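Switching from traditional recipes to no-knead: am I giving something up?

Grostum Home Baking Board > Bread > General talk

hakim_k
I've been baking the same sandwich loaf since my kids were small, the one my aunt wrote out for me on the back of an envelope, and it has never once let me down. Ten minutes of kneading, a rise, a knock back, another rise, oven. Lately my wrists have been giving me grief in the mornings, and my daughter keeps telling me to try a no-knead loaf. I did one over the weekend with 3 cups of flour and a good long overnight rest, and it was a perfectly nice loaf, crackly crust and all, but it wasn't our bread, if you know what I mean. The crumb was chewy and full of holes and the jelly went straight through onto my grandson's pants.

So my question for you kind people is whether a soft, close sandwich loaf can be made without kneading, or whether I should accept that it's a different animal and buy a mixer. I'd love to hear from anyone who has made the change.

Hakim Krishnan

suryani_bakes
Oh Hakim, I could have written this post myself! I went through the very same thing a few winters back when my thumb joints started acting up, and I was so sad about it, because kneading was the part of the day when I could just stand at the counter and listen to the radio. You can absolutely get a soft loaf. What you want is a dough with some milk and a little butter in it, and then a few folds in the first couple of hours in place of the kneading. Wet your hand, reach under the dough, pull it up and over, turn the bowl, and do that all the way around. Then leave it alone for half an hour and do it again. Three rounds is usually enough for me, four if the kitchen is cold.

The holes came from too much water and from the overnight rest. Cut both back and you'll be a lot closer to your aunt's loaf.

Vidska
I'm going to disagree a little, and I hope nobody minds. Folding makes good bread, I do it myself for my hearth loaves. But for a true white sandwich loaf, the kind that shreds when you pull it, I've never matched what kneading does. I tried for most of a year. My folded pan loaves were always a bit crumbly on the second day, and by the third they were only good for toast. My family was polite about it, and you know how that feels.

If the wrists are the trouble, I'd say buy a used mixer and don't feel bad about it for one minute.

suryani_bakes
Vidska, how much butter were you using, though? And were you scalding the milk? I found the crumbly second day went away when I started cooking a spoonful or two of the flour with the milk into a sort of paste first and letting that cool before it went in. It keeps the loaf soft for days.

Vidska
No paste, I'll give you that. Just melted butter and cold milk straight from the fridge. I may have to eat my words. I'll try it before I say any more.

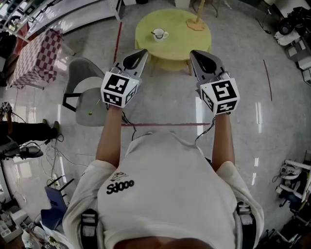
efrain_b
I come at this from the other side, having baked for a school kitchen for 14 years before I retired. We did 200 rolls on a regular morning and more when there was soup, and I can tell you that nobody's arms were doing that work, it was an old floor mixer that sounded like a truck going uphill. When I came home and started making one loaf at a time I kneaded by hand for the pleasure of it, and I found out quickly that I was kneading much longer than I had to. Most home bakers do! The dough does a good deal on its own if you mix the flour and water and walk away for twenty minutes before the salt goes in. After that, three or four minutes of gentle kneading takes you as far as ten used to.

So there's a middle road for you, Hakim. Keep your aunt's recipe exactly as it is, every last spoonful, and just put that rest in at the front.

Efraín

hakim_k
Efraín, I like the sound of that very much, mostly because I wouldn't have to change what's on the envelope. Her recipe has the yeast and the sugar going into the warm milk right away, with a spoon of lard. Would I leave the yeast out for the rest or put it in?

efrain_b
Put it in, it won't hurt anything in twenty minutes. I'd hold the salt and the lard until after. Lard first makes the flour a little lazy about taking up the milk. When you add them it will feel slippery and wrong for a minute and you'll think you've spoiled it. Keep going, it comes back together.

melur_p
Can I put in a word for the mixer, as the owner of a cheap one? I got mine secondhand and it walks across the counter if I don't keep a hand on it, and on a stiff dough the head bounces. I've gone back to folding for everything except brioche. The folding fits around the rest of my day better too, I do a round between loads of wash. If you do buy one, Hakim, get a heavy one, and try to see it run with dough in it before you hand over any money.

I also think Vidska is right that the texture is different. I just stopped minding. My mother-in-law still minds.

Melur

tejada_eusebio
Reading along with a slice of toast in my hand. One small thing about soft crumb that I haven't seen mentioned is the pan. I used a wide pan for years and the loaf spread out and stayed low, and I blamed my kneading for it. A narrower pan with taller sides gave me a higher loaf and a finer slice from the very same dough. Also take its temperature if you have a thermometer, I was overbaking by a good ten minutes and calling it dry flour.

suryani_bakes
Eusebio, yes to the pan! And brush the top with butter as soon as it comes out, then lay a clean towel over it while it cools. The crust goes nice and soft.

hakim_k
Reporting back. I did it Efraín's way this morning, twenty minutes of rest and four minutes of kneading, and stopped once to stretch my hands. It was slippery and I did think I'd spoiled it, so thank you for the warning. It's a touch lower than usual but the slice is right, close and soft, and it smells like her kitchen. My grandson had two pieces with jelly and his pants are fine.

I'll try Suryani's paste next, on a day when I have a spare loaf in the freezer. Vidska, have you done yours yet?

Vidska
It's in the oven. I used the paste and three folds. The dough felt lovely, softer than I'm used to. I'm not saying anything until the third day.

Related threads
Does scalding milk still matter?
Best loaf pan for a tall slice
Lard, butter or oil in white bread
Stiff hands in the morning: tools that help
Nieto starter going gray on top (53 replies)

Last updated in April

Contact the moderators | Copyright Grostum Home Baking Board | Back to top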